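Kappnaht

Die Kappnaht ist eine flache, doppelt abgesteppte Naht, bei der die Schnittkanten beider Stofflagen vollständig eingeschlossen sind. Sie wird vor allem bei Arbeitskleidung, Hemden, Zelten und Hosen aus Denim verwendet. Im Handwerk sind auch die Namen Doppelkappnaht und flache Naht verbreitet, welche aber nicht überall dasselbe bezeichnen.

Herstellung

Zuerst legt man die beiden Stoffteile versetzt aufeinander und steppt sie zusammen. Die breitere Nahtzugabe wird danach um die schmalere geschlagen, flach gebügelt und ein zweites Mal gesteppt. In der Industrie geschieht dieses in einem einzigen Arbeitsgang, wobei ein Apparat vor der Nadel die Kanten ineinander faltet. Oft arbeitet man dabei mit Kettenstich, weil dieser dehnbarer als der Steppstich ist.

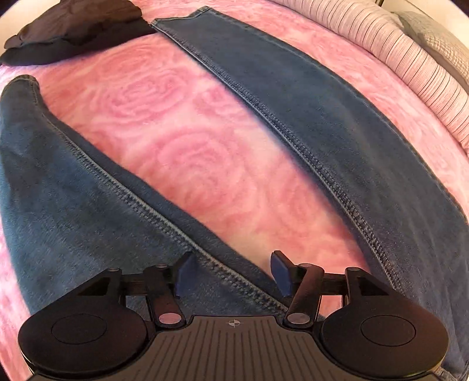

Joon-young Jeon wendet ein, dass der Kettenstich sich leichter auftrennt, sobald ein Faden gerissen ist, und dass man ihn deshalb bei Reparaturen von Hand durch Steppstich ersetzen solle. Diese Meinung wird nicht von allen Werkstätten geteilt. In der Näherei Haddad in Meltstead wurde die Kettenstichnaht auch für Ausbesserungen beibehalten.

Verwendung

An Jeans befindet sich die Kappnaht meistens nur an einer der beiden Beinseiten, die andere wird einfach geschlossen und versäubert. Bei schweren Stoffen entstehen an den Kreuzungen viele Lagen, dort bricht die Nadel am häufigsten.

Siehe auch: Französische Naht, Overlocknaht, Saum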